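The Arms at Table Nine

Wetis Catering feeds 500 people on a good night. On a bad night it also feeds 500 people, just slower. Divya Menon has run the prep floor there long enough to know both kinds, and when the arms came in April she figured she was about to get a third kind.

I got there on a Tuesday, a little before seven in the morning. Coffee in a paper cup. Loading door open, somebody's radio going, trays stacked higher than me. Menon was already mad about a delivery of lemons.

"You can look at whatever you want," she said. "Don't stand in the lane."

The lane is the strip of floor between the cold room and the dish line. Everybody who works here walks it all shift. Sore feet are the main topic of conversation at break, then rent, then the arms.

The arms came from a small outfit called Muruvero. Two of them, a left and a right, set up in a side room that used to hold linens. The job they're being taught is bar setup. Ice, glasses, put this here, put that there. Dull stuff if you're a person. Hard stuff if you're a machine, glassware most of all, because a wine glass is mostly air and an expensive noise.

Bar setup used to belong to whoever was newest. You came in, you got an apron, you did glasses until someone newer showed up. It was bad for the wrists but it was also how you learned the place. Where the racks live. Which chef yells. Menon started on glasses herself.

So that's the first thing that changed, and it isn't on any chart. New people now start on cold plates. Harder job, nine cents an hour more, and less time to be bad at it. Two quit in the first month. One came back.

The second thing is the schedule. Wetis used to bring setup people in four hours before an event. Now there's a shorter call, and the hours got moved to the back end, breakdown and washing, late. Fine if you're twenty. Not so fine if you have a kid to pick up, or a last bus. Menon fought for a fixed early shift and got it for part of the crew. The rest are on a list. The list is taped up by the time clock and people look at it more then they look at the clock.
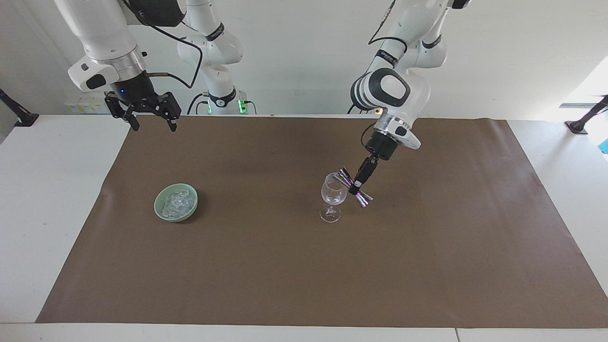

Has anybody lost a job over this? None of the regular crew has been let go so far, but Wetis has stopped hiring temps for bar setup, and those were real hours that real people counted on.

Menon keeps a spreadsheet on breakage. She'll show it to you if you let her talk long enough. Before the arms, 28 glasses in an ordinary week, chips included. She won't give me a number for the machines yet. "They're not doing the same work yet. Ask me when they are." The company's sales sheet says 87 percent of setup tasks can be handed over. She has that page pinned above her desk with a question mark on it in green marker.

What the crew says depends on who and when. Before lunch they're mostly curious. After ten at night, less so. One dishwasher told me he'd happily give the arms his whole job if they'd take the smell home too. A server who has been there since the old building said she doesn't hate them, she hates being asked to train them for the same money. Fair point, and management sort of agrees. There's now a small bump for anyone who does sessions in the side room. Small.

The training itself is slow. Start over. Again. Somebody from the crew has to be around who knows what right looks like, and this turns out to be a skill, knowing when a setup is good enough for a paying wedding. Menon wants that written into the job descriptions before winter. A real title, a real rate. The office says they're looking at it.

Tekleab, a hotel group across the river, is watching to see how it goes before they spend anything. So is Wirden, the rental company that supplies most of the glasses and has its own feelings about who pays when one breaks. The contract dosn't say. It was written for hands.

By nine the lemons had been sorted out. Menon was back in the lane with a clipboard, moving two names from late to early, erasing one, putting it back. A van was idling outside. She waved me out of the way and went to see who was driving.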